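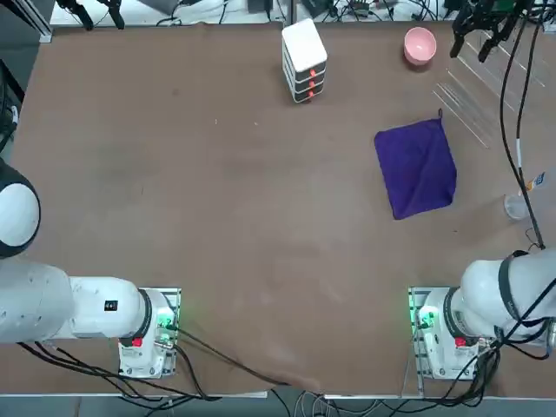 Teaching the towel fold, week three

I have been going over to the Nunddale workshop since November to record demonstrations, and a few people have asked me what the work is like day to day. Mostly it is doing the same small job over and over and trying to do it the same way each time.

The target for this task is 400 good episodes. An episode is one complete run, from arms at rest to arms at rest. I drive both arms by remote control with a pair of hand grips, and the software (we call it Griker) saves the joint positions along with the video from the cameras. Later the whole pile goes to training. I don't do that part.

On a good day I get 50 episodes done. On a bad day I get half that and throw out a few of them in the evening.

The task is folding a small microfiber towel in half and then in half again. I picked it because it sounded easy. Drawers were easier. A drawer handle stays where it is, and you can come at it from the same angle every time. Cloth moves when you touch it, and it doesn't go back to where it was if you change your mind.

My main problem is the pickup. With your own hand you slide a fingertip under the hem and you feel it lift. With the grips I feel nothing at all, so I have to go by what I see. What works for me is to bring the fingers in low at the edge, stop, check the wrist view, and only then close. If I close too high I get air. If I go too low the fingers push into the table and the arm faults out, and that episode is gone.

The stitching along the hem helps a lot. It's a little thicker than the rest of the towel, so the fingers have something to hold. I now start every fold from a hemmed edge and stay away from the soft middle, where the cloth bunches up.

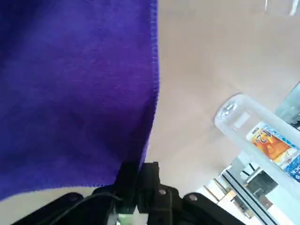

The stop before closing was a point of disagreement. My first batch had long pauses in it, up to 6 seconds, while I made up my mind. The trained policy copied them. It would come down to the towel and then just sit there. I re-recorded that batch with shorter stops, and I try to keep moving a little even when I'm not sure - a slow approach seems to train better than a fast one with a wait at the end.

I also used to fix mistakes by backing all the way out and starting the fold over. I was told to leave small corrections in. If the towel slips, I go back for it from where I am and carry on. Those episodes look messy on playback but they count as good ones.

Between runs I change how the towel lies, some turns small and some large, and shift the other things on the table too. It is dull, and it is easy to fall into a pattern without noticing. I wrote a list of starting layouts on a sheet of paper and I cross them off as I go.

My wrists get sore after 2 hours, so I take a break then whether I want one or not. Next up is the same task with a thinner cloth. I expect the pickup to be worse. I'm booked in again on Sunday and will post the episode count after that.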